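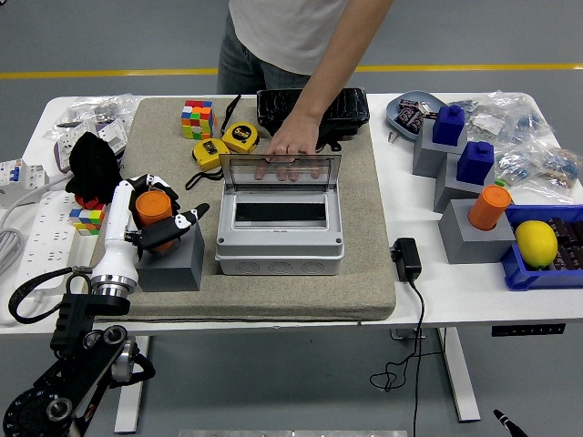 The Small Gray Box: Surface Enclosures and the Household Workbench

Home | Features | Workshop | Archive | Subscribe

Few items in the electrical aisle receive less attention than the plastic enclosure. It is bought late, often on the same trip as the breakers it will hold, and it is usually chosen by price. Yet the enclosure determines how neatly a small circuit can be finished and how easily the next person will be able to read it.

The type considered in this feature is the surface-mounted box with a clear hinged lid. Its gray body takes the modules behind a lighter panel, which has a rectangular opening through which the switches are reached. Round knockouts are molded into the lower face, three of them on the box shown, and each is left closed until a cable requires it.

The Hakano workshop, which has taught household repair since 2002, gives its first evening to the enclosure alone. Participants handle the lid before they handle a wire. They open it fully, close it with the flat of the hand, and listen for the catch. A lid that must be forced is set aside and the hinge is inspected. Instructors report that almost 80 percent of the boxes brought in from home have at least one knockout removed in the wrong place, and the remedy is a blanking plug of the correct diameter.

The work surface matters as well. Felt is the customary choice at Hakano. A clear lid scratches readily on a bare tabletop, and small screws dropped on felt tend to stay where they land. Mats are brushed at the end of every session and replaced each April.

A tape measure should be within reach throughout. The height of the box, the run of the cable and the clearance needed for the lid to swing are all measured before the wall is marked. Switch sockets and spare modules are best left in their clear bags until they are needed - a habit that also keeps the fixing screws with the part they belong to.

Household benches are seldom given over to one purpose, and puzzle cubes and winter hats share them with power strips and circuit breakers. The workshop's printed guide, issued by Celilov and now 48 pages long, asks only that the area directly in front of the enclosure be kept free.

Connection to the supply remains a matter for a licensed electrician. Mounting, measuring and labeling may be completed beforehand, and a box that has been prepared with care shortens the visit considerably.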